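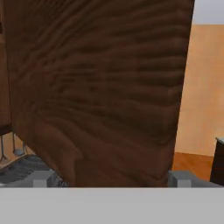 The gripper's view inside the practice program. A brown, ridged object is between the two gray fingers.

How a Robot Club Practices in a Pretend House

At the Jaramillo school, the robot club meets after lunch in the computer room. The students are getting ready for a contest called the Ikton Tidy-Up. In this contest, a robot has to pick things up in a house and put them where they belong. The house is not a real one. It is a simulation.

What is a simulation?

A simulation is a copy of something, made inside a computer. A video game with a house in it is a kind of simulation. The walls, the floor and the furniture are all drawn by the computer. The program also works out what happens when things touch. If a robot lets go of a ball, the program figures out how the ball should fall.

The club uses a program called Cisance. It has rooms with rugs, cabinets and orange walls. It has a robot too, with one arm. The students write instructions for the arm, press the start key and watch.

Why not use a real robot?

The club does have a real robot arm. Its name is Usico, and it sits on a table by the window. There is only one Usico, and there are many students. In the simulation, each team can have its own robot at the same time.

Mistakes are also easier to fix. If Usico drops a cup, somebody has to get the broom. If the robot in Cisance drops a cup, the team presses the reset key and the cup is back where it started. One team dropped the same cup more than 30 times in January before the instructions worked. It was still the same cup.

What is a gripper?

A gripper is a robot's hand. The one in Cisance has two fingers and a flat part called the palm. The fingers are blocks. They do not bend like yours do. They slide toward each other to close and away from each other to open.

Hold your hand out flat. Now try to pick up a pencil using only your thumb and one finger, and keep both of them straight. That is close to how this kind of gripper works. A pencil is easy. A big pillow is harder, and so is a sock lying flat on the floor.

How does the robot see?

The robot in the program has a pretend camera behind its gripper. The camera looks past the palm and the fingers, toward whatever the robot is reaching for. When the robot is far away, the camera shows a lot of the room. When the robot gets close to something large, that thing can fill most of the view.

This surprised many of the students. From close up, it can be hard to tell what an object is. You might see only grooves and bumps, with a little bit of wall and floor at the side. People have this trouble too. Put your nose almost against a blanket and you will see threads and folds, but you will not see the shape of the blanket.

So the teams learned to look first from far away. Their robot stops, finds the object and remembers where it is. Then it moves in. The word for this plan is "approach."

What are the steps?

Each team writes its own program, but most of them have the same main parts.

Find the object.
Move the arm near it.
Open the fingers.
Move forward until the object is between the fingers.
Close the fingers.
Lift slowly.
Carry the object to the right place and let go.

Leaving out a step causes trouble. One team forgot to open the fingers, and the robot pushed a box across the rug and into a cabinet. Another team closed the fingers too early and picked up nothing. The robot carried nothing across the room and carefully set it down.

How does the contest work?

A team has 6 minutes for each round. The robot gets points for each object it puts in the right place. It loses points for bumping into furniture. Three students are on a team — one writes the instructions, one watches the camera view and one keeps notes. They trade jobs after every round, so everyone gets a turn at each.

The best practice score so far is 79 points. The team that earned it had moved its robot more slowly than the others. It put away fewer objects than some teams, but it did not bump into anything.

Try it yourself

You can play robot with a friend. Put a few soft things on the floor, such as a sock, a sponge and a small stuffed animal. One person is the robot and wears oven mitts. The other person gives the instructions. The robot must do only what it is told. "Pick up the sock" is not allowed. You have to say things like "move your hand forward" and "close your hand." Then trade places.

Words to know

Approach — moving toward an object before picking it up
Gripper — the part of a robot that holds things
Palm — the flat part of the gripper, between the fingers
Reset — to put everything back the way it was at the start
Simulation — a copy of something, made inside a computer

Page last changed 19/05/2020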